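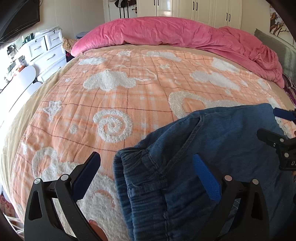

Comecei em junho a gravar demonstrações em casa para o Primstead, um projeto que ensina robôs a dobrar roupa. O trabalho é simples de explicar: seguro uma garra em cada mão, faço a tarefa devagar e o movimento fica registrado.

Já enviei 254 gravações. Destas, 33 foram recusadas, quase todas das primeiras sessões, quando eu mexia as mãos depressa demais ou largava a peça antes de fechar a dobra.

As calças jeans são o mais difícil. O cós é grosso e a garra escorrega quando pego só na borda. O que funciona comigo é entrar com uma ponta por baixo do tecido, fechar, esperar um instante e só então levantar. Camiseta é o contrário – levanta fácil, mas amassa no caminho.

Trabalho na cama, pela altura, e faço blocos de 6 dobras antes de descansar os punhos. No primeiro dia fiz tudo seguido e à noite não conseguia abrir um pote.

Também experimentei o controle remoto da Jarkurora, com o braço do outro lado da sala. Demorei o triplo do tempo e não senti o peso da roupa. Com a garra na mão sinto quando o tecido vai fugir e corrijo.

Na próxima semana passo para as toalhas.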